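Stuck halfway through a 400-page novel for book club, do I push on?
Eylül Akbulut

My book club picked Nusovach for September and I'm on page 69 after 2 weeks. The writing is lovely, but I keep reading the same paragraph over and over and then my phone wins. Has anybody gotten past this? I used to finish a book in a weekend!

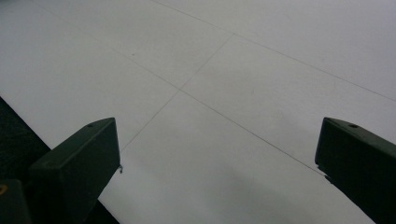
Replies

Chie Mizuno
Oh, I've been there (last winter, with a family saga I'd begged everyone to pick). What got me going was 10 pages with my coffee, phone in another room, and no guilt if I stopped there. I also got the audiobook from the library and switched back and forth on my walks. By the middle I wanted to know what happened to the sister. Also, page 69 isn't halfway, so give it a little longer!

fatley_reader
just skip to the last chapter, half my club does

onishi22
Didn't finish it either. Went anyway, ate the snacks, had a good time.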